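Setting up the arm in the simulator again

29 Jun 2022

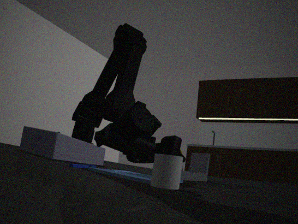 I moved the Nordin scene to the new machine last week and had to set the arm up more or less from scratch. The old settings file loaded, but the joint limits came in as degrees where the simulator wanted radians, so the elbow went straight through the table on the first run. Fixing that took an evening. After that I set a new start pose, with the elbow up high and the forearm folded back down beside the upper link, so the gripper waits just above and behind the white cylinder. It keeps the wrist clear of the table and the first move is short.

The gripper was next. I had left its contact settings alone since December and they were too soft, so anything it held crept out of the fingers. Stiffening them helped, but then the arm shook whenever it stopped. I dropped the time step to 2 milliseconds and the shaking went away. It runs slower now, which I can live with.

I also cleared out the log folder. There were 1,916 files in it, mostly from failed starts, and I kept 34.

Still to do: the base is a few millimetres off from where the Kerberg file says it should be, and I don't know which of the two is wrong. I'll measure it against the table origin before I change anything else. The lights need another go as well, as the arm comes out very dark from low down.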